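# Chapter 4: A Place for Every Tool (and the Ones That Wander Off Anyway)

I once spent most of a Saturday's worth of daylight looking for a tape measure that was in my back pocket. I'd like to tell you I was young. I was thirty-eight, I had already taught two semesters of home repair, and I had a whole lecture on keeping track of your things.

So I come to this chapter humbly. The first three chapters were about the house: what's behind the wall, how a floor is put together, where the water goes. From here to Chapter 9 we're talking about the stuff you hold in your hands, and I want to begin with the smallest, plainest version of it, a basic tool case and the few loose things that live beside it. You don't need a garage for this chapter. You don't even need a shelf. When I started out I was renting a second-floor place on Dorano Street that came to 680 square feet, with one closet, and my entire workshop was a case that slid under the bed.

By the end of the chapter you should be able to:

- pick a starter set and say what each piece is for
- lay out a work surface before a small job
- check a case for missing or worn tools and put it right
- keep a simple tool record that you'll really use

## 4.1 What goes in the case

Go to any hardware store and you'll find cases with a hundred-and-something pieces in them. They look wonderful! Most of those pieces are screwdriver bits, and you'll use four of them. I bought one of those sets for my sister-in-law as a wedding present, and years later the majority of the bits were still stuck in their little rubber strip.

What I'd have you own first is much duller. A hammer you can swing without hurting your wrist. A pair of pliers. A tape measure. A couple of screwdrivers, one flat and one Phillips. A utility knife with spare blades. That's enough to hang a picture, tighten a hinge, put together most flat-pack furniture and take a stubborn curtain rod down.

Then there's the second group, the things that don't fit in the case but that you'll want on nearly every job: work gloves, a roll of masking tape, a pencil, a rag. I call these the *outriders*. (My students have been teasing me about that word since the first edition, and it's staying in.) Outriders are what people lose. The hammer has a hollow in the plastic shaped just for it, so you notice when it's gone. The gloves have no hollow, and they end up in the laundry room, or the car, or one in each.

My own habit is to set the open case at the back of the table, with the outriders in front where I can reach them without leaning over anything. 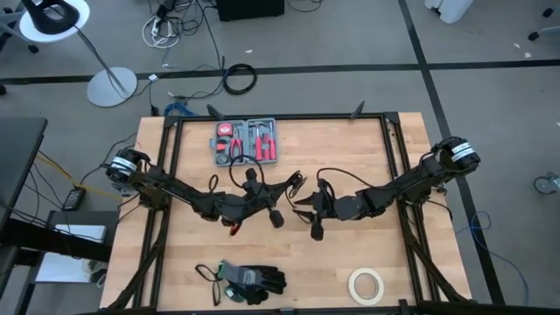

I picked this habit up from a cabinet shop called Stulari, where I swept floors and fetched things for a summer. Everybody there worked from the back of the bench to the front. Tools at the back, the piece you're working on in the middle, and nothing at all right under your elbows. The first week I kept putting my case down on my left, and I kept knocking the lid with my arm. By October I was doing it their way without thinking, and I've done it ever since, including on kitchen tables, on a washing machine, and once on an upturned canoe.

A note on **molded cases**, since most of you will have one. The shaped compartments are handy because they show you at a glance what's missing. They're also annoying, because they only fit the tool they were made for. Replace the hammer with a better one and it may never lie down properly again. You've got two choices there. You can trim the plastic with a knife (slowly, and away from your hand), or you can give up on the case and move to a soft bag or an open tote. I've done both. My current case has a ragged hole where the level used to be, and it's ugly, and the lid closes.

## 4.2 A word about color

People laugh at me for this one, but I like tools with bright handles. Red is good. Orange is better if you work on a wooden floor. A black-handled screwdriver on a dark carpet is as good as gone until you step on it.

If your tools came in gray or black, wrap a turn of colored tape low on the handle. Keep it thin so it doesn't change your grip. I used to teach evenings at the Toma Center, where we had a shared cupboard, and each group had its own tape color. We went from losing something every week to losing something every month or so, which for a roomful of beginners I count as a triumph.

## 4.3 The outriders, one at a time

**Gloves.** Buy them snug. A loose glove is worse than none for small work, because the empty fingertip gets pinched between things. You'll want to take gloves off for measuring and marking, and put them back on for lifting, pulling and anything with a rough edge. Take them off altogether near a drill press or any other tool that spins, because a spinning bit can grab the fabric and take your hand along with it. I'll say that again in Chapter 8, and you can roll your eyes then.

When you take them off, lay them down together, one on top of the other. A pair that gets put down as a pair tends to stay a pair.

**Masking tape.** I go through an amazing amount of the stuff. It marks a line on a painted wall without hurting the paint (test a corner first, old paint can surprise you). It holds a screw to the end of a screwdriver when you can't get your other hand in. It makes labels. Stuck to the wall under the spot where you're drilling and folded up into a little shelf, it catches dust. Store the roll flat and out of the sun. A roll that's been on a windowsill all summer will tear into slivers when you try to pull it, and you may as well throw it out.

**Cord.** A few feet of thin cord, coiled up and kept with the case. You can hang a weight on it for a plumb line, tie back a door, or bundle long pieces for the stairs. Coil it loosely. If you wind it tight around your fingers it'll come off in a knot, and then you'll be picking at it with the pliers.

**Pencil.** Flat carpenter's pencils don't roll off the table. That's the whole argument, and I find it very convincing.

## 4.4 The two-minute check

Before you close the case, look at it. I mean stop and look for 2 minutes, with nothing else in your hands.

1. Run down the compartments. Is each one filled by the thing that belongs there?
2. Open and close the pliers. If they feel gritty, wipe the joint and add one drop of light oil.
3. Look at the hammer where the head meets the handle. Any wobble there and it's out of service until it's fixed or replaced.
4. Pull the tape measure out to 60 inches and let it back in gently, with your fingers guiding it. Check that the hook at the end isn't bent. (The hook is *supposed* to slide a tiny bit. We'll get to why in 4.6, and please don't hammer it tight before then.)
5. Gather the outriders and put them on top of the case or in the pocket, if it has one.

I don't do this every single time. I do it after any job where I had to move from one room to another, and those are the ones where things go missing.

## 4.5 Keeping a record

You'll need a notebook for this course anyway, so use the last few pages for your tools. One line each: what it is, where you got it, what you paid, and anything you've noticed about it. Mine has entries like "pliers, second pair, jaws don't quite meet" and "good hammer, do NOT lend."

When I finally added up my own pages for this edition, the total came to $1,742, spread over more years than I'd like to put in print. Nearly a third of that was things I'd bought twice because I couldn't find the first one. I had to go and make a cup of tea after that.

The record also helps with lending. Write down what went out and cross it off when it's back. It feels stiff the first time you do it in front of a neighbor, and after that they just expect it.

## Before you read on

Get your own case out, or the drawer or shoebox you're using for now, and open it on a table. Work through the check in 4.4 as it stands, and write your first page of records. If you're using the Torkumeo workbook alongside this text, the blank table for this is at the back of Unit 4.

Don't buy anything yet. Make a list of what's missing and leave it in the notebook until you've finished 4.6, where we'll measure a doorway three different ways and get three different answers.

*Chapter revised May 2018*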